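Most advice about artificial flowers is written by people who want to sell you more of them, so take the following from someone who has thrown out plenty and kept a few.

## Storing and reviving fake roses and hydrangeas

**Skip the special cleaning spray.** I paid for a can once and could see no difference between the stems I sprayed and the ones I wiped with a damp cloth. A soft paintbrush gets dust off rose petals. For leaves, use the cloth. If the flowers are fabric, test one petal on the underside before any water goes near the rest, and try a red one first. Reds run.

**The bag of salt trick.** You shake the blooms in a bag with coarse salt and the dust is supposed to cling to the grains. It works, sort of. It also leaves salt down in the hydrangea heads, and you will be finding it on the shelf until March. A hair dryer on the cool setting, held well back, does the same job outdoors.

**Steam for crushed petals.** This one I'll vouch for. Hold the bloom over a kettle for a few seconds, well above the spout, then pull the petals into shape with your fingers. Stop if anything starts to shine or go limp -- that's glue letting go.

## Arranging them

Lay everything flat on a table before you put a single stem in a vase. I resisted this for years as fussy, and Glenys Cartwright finally wore me down. Spread out, you can see which heads are too alike in size and which stems have been bent the same way since the day you bought them. 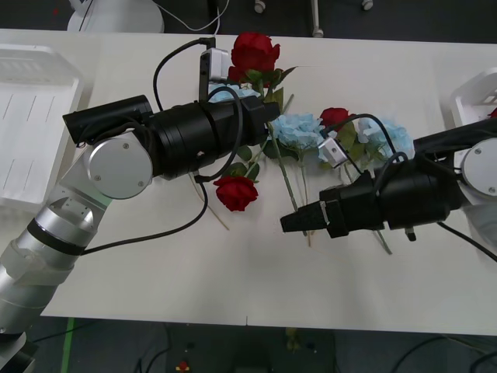

Red and light blue is a harder pair than the magazines let on. Put all the red on one side and it looks like two bunches that met by accident. I let one big rose sit high, keep the others lower, and fill between them with the blue. Three of each is plenty for a medium vase. The "always use odd numbers" rule I have never found to matter once there's foliage in the way.

Bend the stems. Straight ones give the game away faster than a poor petal does. If the wire is too stiff for your hands, bend it around a broom handle.

## Putting them away

Tissue paper, a long box, heads at alternate ends. The vacuum bags people recommend will flatten a hydrangea for good, and I don't believe anyone who says theirs sprang back.

Agathe Tessier hangs hers upside down from a closet rail, which keeps the shape but gathers dust -- a pillowcase over the lot would fix that. Keep the box out of the sun either way. The blue in mine faded on a windowsill long before the red did, and no spray I've tried brought it back.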